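I visited the Plasow open house together with my colleague Mamta Bansal, and I promised our group at Horkinbridge that I would write down what I saw. My notes are not complete because I arrived late and lost some time looking for the entrance (it is behind the building, next to the bicycle stands). Please correct me if you were there and remember something differently.

Plasow rents one floor of an old textile warehouse. They use it for studying how people set up a kitchen, a breakfast table or a small snack counter, and for the open house they let the visitors go everywhere except the storage in the basement. At the door each visitor got a paper badge and a cup of tea. The tea was very good and very sweet.

## The building and the walls

Our guide was Naveen Pathak. He has worked there from the first day and he knows the floor well. He began with the walls, which surprised me, but after ten minutes I understood why he likes to speak of them. When they moved in, the walls were dark green up to the shoulder and yellow above. Naveen said that food looked ill in front of such colors. An orange looked brown and a slice of bread looked old.

They painted in January, when it was too cold to open the windows, and the smell stayed for a long time. The first paint was too shiny. The second one was a pale gray without shine, and they kept it. It is a quiet color. In some light it goes a little toward blue and in other light a little toward beige, and a shadow that falls on such a surface becomes wide and soft, almost like a cloud.

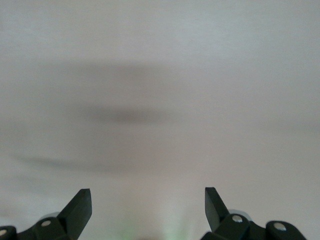 ## The preparation room

After the walls we went to the preparation room, where Geeta Thakur is responsible. It has a long sink, two refrigerators and shelves up to the ceiling. Everything on the shelves is sorted by the meal and not by the material. So the things for breakfast stand together, also if one is glass and the next is metal. In my own kitchen I do it the other way, all glass in one cupboard, and I walk a lot.

Geeta has a catalog of all objects, and it is a real paper book with a hard cover. There are 893 lines in it. When an object breaks she draws a line through it with a ruler, but the number is never given again to another object. Mamta asked if a computer would be easier. Geeta answered that a computer list exists also, but people write more carefully when they use a pen.

Some remarks from her that I want to keep:

- Fruit is bought in the morning from Nautiyal, a shop on the same street, and cut on the spot.
- Citrus slices must be cut with one movement. If you saw with the knife, the segments open and the slice becomes weak.
- Cups are washed by hand without perfume soap. One time a whole shelf smelled of lemon for a week.
- Boards are oiled every second week and they stand on the long side to dry.

I asked about the oil. She uses a plain mineral oil and wipes it off after one night. I have tried it now at home with my own board and it does look better, although my wife says that I used too much.

## The table with the oranges

The part that I liked most was the drinks and snack table. The task of the day was simple: a cup and some fruit on a board, as you would prepare it for a guest who comes in the afternoon. The table is light brown and they cover it with brown paper before each session. I supposed the paper was there to keep the table clean. Naveen said this is only one half of the reason. On the paper all objects have a calm ground, and a drop of juice is seen at once.

The board for the fruit is bamboo, with fine stripes in the grain, and it has a curved metal handle on one short side. Three slices of orange were laid on it one after the other in a column, on the left half only. I like this way to serve fruit. The right half holds a yellow knife and a yellow fork, so a guest has all he needs. The cup is dark, something between gray and green, and tan inside. A dark cup beside orange fruit and light bamboo is a good combination, and I would not have chosen it myself, I always buy white.
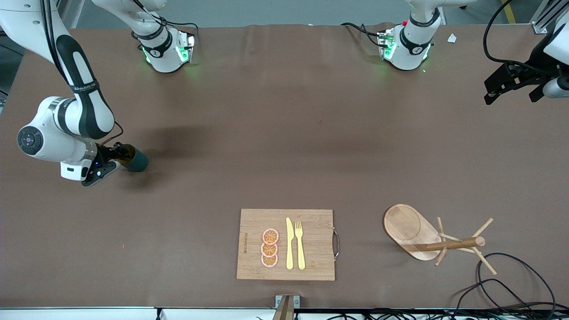
Mamta and I had a small disagreement at this table. She finds that orange slices should overlap like roof tiles, as in a hotel. I prefer them separate, so that you can take one without touching its neighbor. Geeta was on my side, but she said that for lemon she would do it as Mamta wants, because lemon slices are thinner and dry faster when the whole surface is open to the air.

We spoke also about bamboo. Jitendra Mittal, who was in the same visitor group and sells kitchen goods, told us that many customers believe bamboo never needs care. He gets boards back with a crack along the grain, and nearly always they were left lying in water. He likes a metal handle on a board because you can hang it up after washing. His company sold 2,000 boards last year, he said, and the ones with handles were finished first.

## The talk

At the end there was a short talk by Shakuntala Tyagi, in a room with 200 chairs. The subject was "Small Tables, Small Meals." She explained how the same few things can be arranged in many ways and how hard it is to describe an arrangement so that another person can repeat it. She gave a sentence to the audience, "Put the fruit next to the cup," and everybody had to draw it on a card. Then we compared with our neighbors. The man beside me put the fruit behind the cup, and I put it left. Mamta drew a plate which was not in the sentence at all.

The questions were mostly on food waste. The cut fruit is composted, and the fruit that was not cut is taken home by the staff. One lady wanted to know if the paper is used two times. It is, if there are no spots on it, and later it goes to Zavamov, a workshop two streets away, for packing ceramics.

## Practical notes for those who want to go

The visit is free but you must write to them before. Take the stairs at the back, the front elevator goes only to the offices. There is no place to eat inside, and Nautiyal has a bench in front of the shop where you can sit with a sandwich. Wear something warm, the preparation room is kept cool even in summer.

Children are allowed, but the talk is too long for them. Geeta told me they will repeat the open house next January, with soups and bread. I have asked her to put our group on the list, and if you want to come with us, please tell Mamta, she keeps the names.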